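Tanilby 羊毛毡桌垫

首页 > 书桌与工作台 > 桌垫 > Tanilby

颜色:燕麦、炭灰、苔绿、砖红
尺寸:小号 / 中号 / 长条
材质:羊毛 100%,背面为天然软木
厚度:羊毛毡 3 毫米,软木 2 毫米
产地:Engström 工坊
状态:有货(砖红长条款九月补货)

Tanilby 是我们店里摆得最久的一款桌垫,也是我自己每天都在用的。第一次摸到样品的时候我就特别喜欢那个手感,密实,有一点点弹,手腕搁上去不凉,冬天早上七点坐下来干活的人应该都懂!设计师 Marit Tveit 原本做的是帽子,她对毡的要求很细:毛要压到什么程度,边裁完会不会散,染色之后两面颜色能不能一致。桌垫的边没有锁线也没有包边,直接裁出来就是那样,干干净净的一条线。

四个颜色里燕麦是未染色的原毛,仔细看能看到深浅不一的纤维,每一张都有点差别。炭灰最耐脏。苔绿在日光下偏黄,晚上开暖灯又会变得很沉,我在网页上调了好几次照片都不太准,介意色差的朋友建议先要一块色样(随 Nemach 收纳盘的订单可以一起寄)。砖红是去年加的,本来只打算做一季,结果问的人很多,就留下来了。

关于尺寸。小号适合放在笔记本旁边,单独垫鼠标或者写字。中号可以放下一台笔记本,左右还有余地。长条款是给大桌子准备的,键盘、鼠标、一杯茶都能上去。拿不准的话,先剪一张旧报纸铺在桌上试两天,比看数字直观得多。

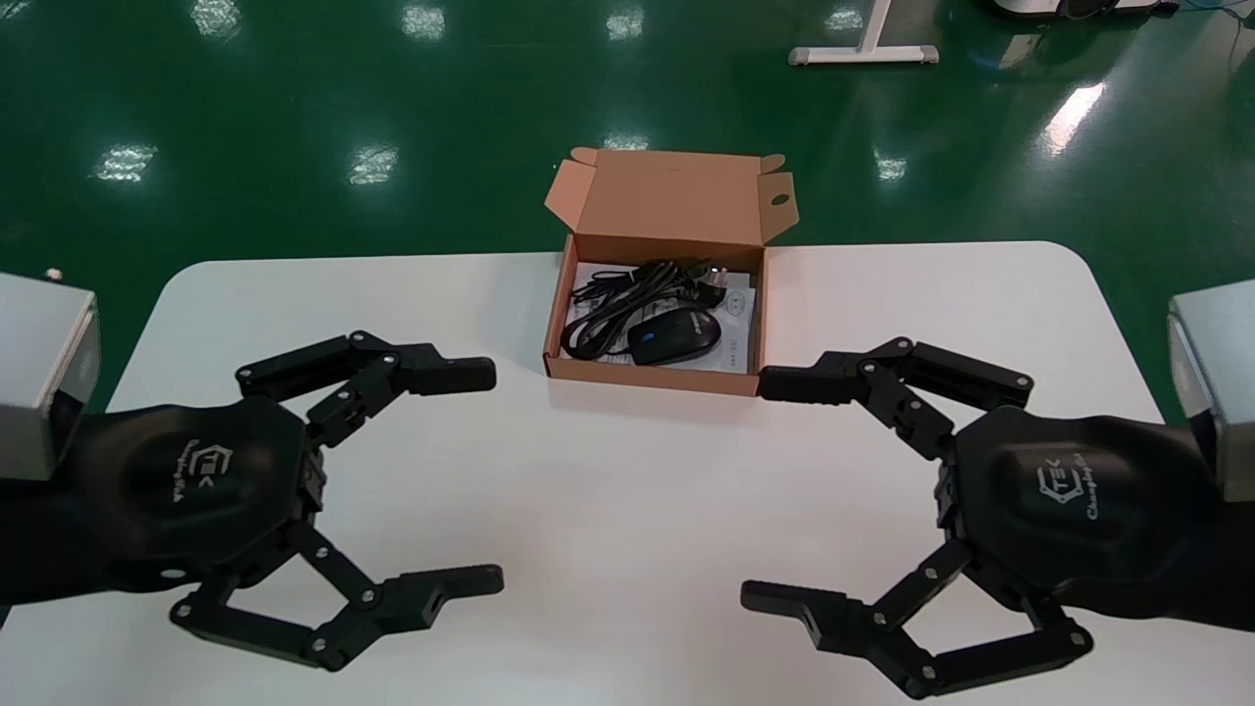
鼠标在毡面上的表现也常有人问。光学鼠标基本都没问题,滑起来比硬垫慢一点,声音小很多,尤其夜里家人睡了以后,差别很明显。如果您打快节奏的游戏,习惯那种一推就走的感觉,毡面大概不合适,可以看看 Bradovel 的皮面款,那一款表面光滑,边角也更硬挺。写字画图的话我还是推荐毡,纸放在上面不会乱跑,铅笔落下去很舒服,只是用细尖的圆珠笔写薄纸时,下面最好再垫一张卡片。

软木背面不用胶也能抓住桌面,玻璃、木头、烤漆桌都试过。桌面请先擦干再铺,软木不喜欢一直闷着水汽。

日常打理

平时用软毛刷顺着一个方向刷就行,粘毛滚筒也可以,力气别太大。洒了水或者茶,马上拿干布按压,羊毛本身有油脂,水珠会在表面停一会儿,来得及。咖啡加奶要快一点处理,冷水加一点点羊毛洗涤剂,轻轻点拭,平铺晾干。不要机洗,不要烘干,也别用熨斗直接压软木那一面。

刚开始用的两三周会有些浮毛,刷几次就少了。新垫子拆开有淡淡的羊毛味,通风放一晚就散。到货时是卷着的,毡面朝外,铺开后四角可能微微翘起,拿几本厚书压到第二天即可。请不要折叠存放,折痕在软木上很难恢复。

配套

Nemach 收纳盘用的是同一批毡,颜色能对上,放回形针、橡皮、钥匙都好。买长条款的客人很多会再配一个,摆在右上角。

寄送与退换

每天上午 11 点前的订单当天寄出,用纸筒包装,不放塑料膜。没有使用过的垫子可以退换,色样不退。需要定做尺寸请在订单备注里写清长和宽,工坊会先回信确认再裁,定做款只有燕麦和炭灰。

相关商品:Bradovel 皮面桌垫、Nemach 收纳盘、软毛衣刷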